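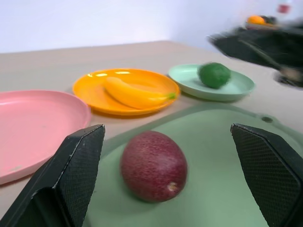

How does the control software decide when to close the gripper?

The grasp planner proposes a closing pose from the wrist camera stream, and the controller closes the fingers once the measured pose has stayed within tolerance of that proposal for 11 consecutive control cycles. If the tolerance is lost at any point, the count starts again from zero.

Tabletop Manipulation Software: Gallery

This page accompanies the Jullow control stack, which is developed and maintained by the Manipulation Software Group at Grundura. It is intended for partner laboratories and for staff who are new to the project. Full interface documentation is kept separately in the Jullow reference manual, and terms used on this page have the same meaning there.

Wrist view, tabletop fruit task. The gripper is open on both sides of a dark reddish-purple fruit on a pale green board. The pink plate to the left is empty; a toy banana and a lime rest on the plates farther back.

Perception. The Oksanen module segments each wrist image and assigns a label and a confidence value to every region it finds. Glossy plates remain the most frequent source of error, as in the highlights along the rim of the orange plate. Regions that fall below the confidence threshold are passed to the planner as obstacles and are never offered as grasp targets. Objects close in color to the surface beneath them, such as the yellow banana on its orange-yellow plate, are separated mainly by contour.

Planning. Firkar generates up to 300 grasp candidates for each target and discards those in which either finger would meet the supporting surface. The remaining candidates are ranked by clearance and by distance from the current pose. Where two arms share a table, the planner treats the volume swept by the other arm as occupied for the length of its current motion.

Control. Commands are issued through a single interface for both arms. Each arm has its own watchdog process, and a fault on one arm brings both to a controlled stop. Operators must clear the fault in the console before motion can resume.

Tooling. The replay viewer displays wrist images beside joint states and planner output on a common timeline. Recordings made with version 2 of the log format can be opened directly. Older recordings must first be converted with the command line utility supplied with the viewer.

Technical content for this page was prepared by Sơn Doãn, perception, and reviewed by Bernd Lenz, motion planning. Partner laboratories may reproduce the gallery in internal training material, provided that Grundura is credited. Requests for access to the replay viewer should be sent to the group office and are processed each Tuesday.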